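From: Rimantas Grigaitė
To: Irnari swap and mend list
Date: October 12, 2023
Subject: Re: small hair things, how do you keep them?

Hello all,

In February the Drelside group wrote:

> We have almost 1000 clips, bands and pins from the Busov clearance and
> they are all in one big bag. Every time somebody asks for a comb we
> must turn out everything on the floor. Does anyone on the list have a
> system which is not expensive? Drawers are too deep for us.

I am sorry that my answer comes so slowly. I also had the big bag, and I gave it up in the summer. Now I use low trays, one for each kind of person who asks, and I sort them on the bed, where I have more place than on the table. A blanket under the tray is good, small beads do not run away so far on fleece.

What is still in its clear packet I leave in the packet, together with the card. What is without a packet goes directly in the tray: combs, claw clips, single beads. I put a printed card on the bottom, a pink one for the children's tray, so I can tell the trays apart when they stand in the cupboard. 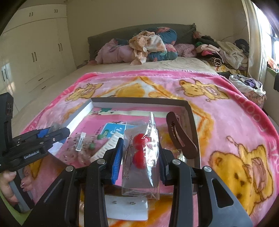

Jankauskaitė replied to me on this point already, outside the list, that she would take everything out of the bags at once, as the plastic takes half of the room and the children cannot try a clip which is closed in. She keeps only the pins in bags.

I understand this, but for me the bags stay. A hair band with balls catches in the teeth of every comb, and then I sit with it for the whole evening. Perhaps a middle way is possible – bags for anything with elastic or wire, the rest open.

One question from my side: has somebody a good use for beads which have lost their string? I have a jar of them, and I do not like to throw them away.

With kind regards,
Rimantas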